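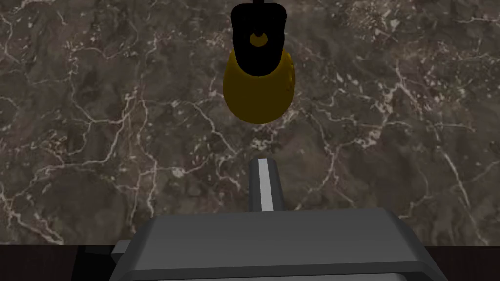

Kristaps Rebane had expected the simulated robots to be the dull part of the afternoon, and by the tea break he was telling the whole back row that he could have watched them until closing time.

He wasn't alone in that. Our trip to the Sellon open day on 4th December filled every seat in the minibus, and most of us had gone for the big machines on the ground floor. Those were good (the pallet stacker is much quieter than I'd imagined, and it got a round of applause). But the room people kept drifting back to was the small one upstairs, where the Plimerum team practise their gripper work on a computer before any metal moves.

What you get is a close view over a gripper, looking across a dark marble worktop full of pale veins, with a yellow egg-shaped thing held up in a black holder and a single grey finger pointing towards it. All of it is drawn by the computer, stone included. I asked why anyone would bother with marble and was told that a busy, speckled background is a fair test for a program that has to find things by sight. Plain worktops make life too easy for it, and then it gets a nasty surprise in a real kitchen or workshop.

The session ran for 60 minutes and we could have done with twice that. The first part was a talk, with plenty of time for questions, on how a practice run is set up: where the object starts, how far the gripper may travel, what counts as a good hold and what counts as a fumble. A rounded object is awkward, it seems, as there is no flat side to line up with and a small error in the approach can send it rolling. Anyone who has chased a boiled egg round a plate will have some sympathy.

Then came the hands-on bit! There were 3 desks, each with a joystick and a screen, and we took turns steering. I was dreadful. It is very hard to judge depth when your view comes from just behind the gripper, and I kept thinking I was nearly there when I was still well short. Some of our younger members picked it up in no time and had to be asked, kindly, to let other people have a go.

I liked how open the staff were about what doesn't work yet. A program can do very well on screen and then struggle with the real arm, where things slip and bend and the light changes when a cloud goes over. They change the lighting and surfaces between practice runs to help with this, and they said it does help, though it is slow going. We saw the real arm too, over at the Van Dusen bench - it was being serviced, so it stayed still, but we could get close and ask about the joints and cables.

Sellon would be glad to have us back in January, when the arm should be running again. There are 2 dates on offer and the minibus would leave from the Jiltgate car park as before. Please put your name on the sheet by the door, and say if you need a seat near the front. Bring a jumper, as the ground floor is chilly, and flat shoes for the metal stairs.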